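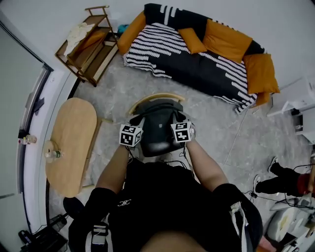

Ticket 977 – Card top-ups declined in the Vitimik wallet
Status: Resolved. The customer reported that three attempts to add funds by debit card were declined, although the card worked in stores. The account is used by a small furniture shop to take deposits, and the payment in question was for a chair with a black padded back and a curved light wooden top rail. The amount entered was 700 dollars each time.

10:15 – Card issuer confirmed that no request had reached its system. The fault was therefore placed with the wallet or with Dekesis, the payment processor.

11:40 – Dekesis located the attempts under error code 107 (billing address mismatch). The customer had moved in September and updated the address with the bank only.

13:05 – Customer was asked to correct the address under Settings, remove the card and add it again. The daily limit of 2000 dollars was checked and had not been reached.

13:30 – Top-up accepted on the first attempt. Two pending holds remain visible and will be released by the bank.

Follow-up: the message shown for code 107 reads only "Declined" – a request for clearer wording has been sent to the app team.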